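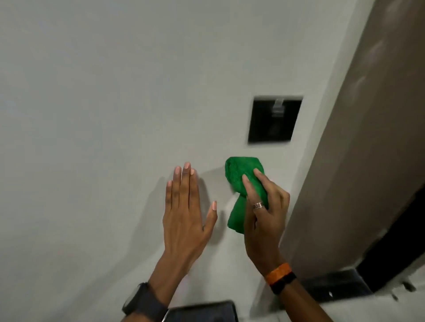 Huguette Bergeron reckons you can't review a rule book, only obey it or ignore it. Well, I've had a go anyway, because I paid 90 dollars for the Koteck Good Practice Kit and I have opinions!

It's a ring binder, a stack of laminated cards and a login, all meant for people recording household chores for robot training. My chore was wall wiping, up near the switch, with a green microfibre cloth. Card 2 covers it nicely: both hands in view at the start, cloth folded into a wad, same grip the whole way through. Lovely and clear. The privacy section is the best bit (phones, letters, family photos, who has to sign what) and I've pinched it for our own house rules.

Now the grumbles. The binder runs to 464 pages and the index is hopeless – I looked up "jewellery and watches" and got sent to a chapter on colour charts. The electrical page says to keep damp cloths off switches, fair enough, but it's buried behind the labelling standard. And the login times out if you so much as put the kettle on.

I tried the Tillent one in July and it was cheaper but so vague, mate, half of it was just "use common sense". I'd take the Koteck over that any day. Four stars, and please fix the index.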